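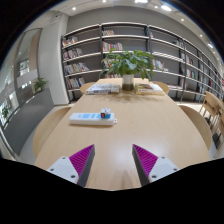
Photo: Kaj Mikkelsen

I spent a day in a library reading room this May learning how to unplug things properly. Well, how to write down the rules for unplugging things, so a gripper can pick it up from us later. Same headache, believe me!

The working draft is called Belico, and it's 14 pages of good practice for anyone collecting gripper demonstrations in public rooms. Kaj Mikkelsen wrote most of it. He let me carry it around with a pencil, which he may regret by July.

Rule 4 is my favorite: leave the room as it is. The plant stays, the books stay, the chairs stay. A power strip on a long wooden table with one little cube adapter in it is plenty to be getting on with, and if you tidy up the background you end up with 100 recordings of a room that doesn't exist. I argued for moving the plant (it's big!) and lost. 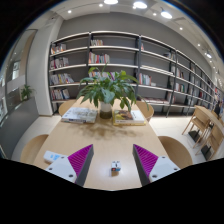
Both jaws open, small block between them.

Then there's the start position. Jaws wide, the item in view between them, and you hold it there before you close. I kept wanting to rush in. Kaj says everybody does, and that when he went through 3,000 clips for Wiltaveck the rushed starts were the ones he threw out first.

The part I'd still fight over is people. The draft says to stop if anyone comes "near" the table, and near is a terrible word for a rule - my near and your near are different. I'd like a distance in there. Kaj wants to leave it to the operator's judgment. We went back and forth on that right through lunch, and my note is still in the margin.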